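About Kurer

Kurer helps small workshops and schools decide whether to buy a robot. Most of the time our advice is to wait.

We don't sell equipment and we take no commission. You bring us the quote and we go through it line by line. We have read 140 of them so far, and the arm is seldom the part that worries us. It's the table, the fencing, the training days and the yearly license, which tend to show up on page six or not at all.

One shop came to us in February with a Tapia cell priced at $3,000 a month. The Sistimau software it needed was another $330, in smaller type. They kept their money.

Before anyone signs, we ask for a trial with their own parts on their own bench. Sales demos love a matte gray cube. Try a clear one. 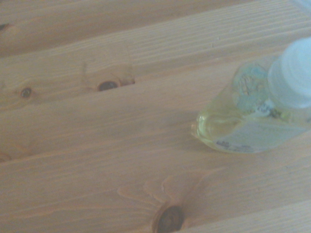
Svend Briem

A see-through bottle lying on its side on pine boards, with pale yellow liquid in it and the grain showing through. If your work involves things like this, ask the vendor to pick up yours, and ask how many tries it took.

A first review costs $3,841, travel included. We think that's a lot too, so read our free checklist first.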